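Ticket 1735: Flindetti film scanner, pink cast and banding on color negatives
Opened by: Mireille Zein
Assigned to: Tamer Qudah
Status: Closed

20 Nov 2021, Mireille Zein
Scans of 200 speed color negative come out with a pink cast and thin light bands along the long side of the strip. Black and white rolls from the same day are fine. I have restarted the scanner and cleaned the glass. Same result on two rolls. Scan software is Takell, default color profile.

Tamer Qudah
Please scan one strip with auto color off and save it as a raw file. Also tell me which holder you are using.

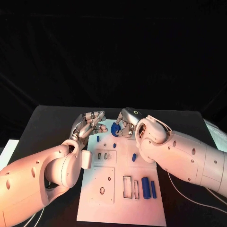
Two robot hands over a white board with blue objects.

Mireille Zein
Raw file uploaded. Holder is the older 35mm one. With auto color off the cast is weaker but the bands are still there, starting at frame 23.

Tamer Qudah
Two separate problems, I think. The bands are in the raw file, so they don't come from the profile. Take the holder out, wipe the calibration slot at the top end, and run a full calibration with nothing loaded. Let the lamp warm up for 10 minutes first.
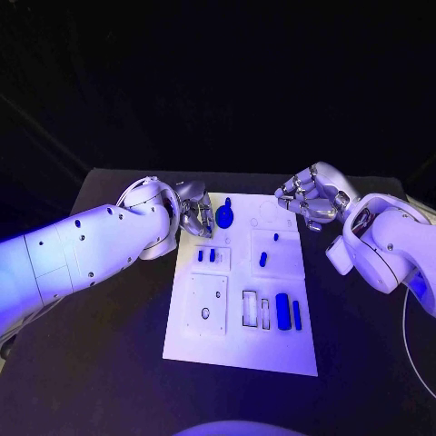

For the cast, delete the saved film base reading and take a new one from the clear leader. The old reading stays in memory when you change film stock.

Mireille Zein
There was a hair in the slot. Bands are gone after calibration. New base reading done, skin tones look normal again.

Pascal Kettler
Same bands on the second scanner. Cleaning the slot fixed that one too.

Tamer Qudah
Added the slot to the weekly cleaning list. Rolls to be rescanned: Mireille has them. Closing.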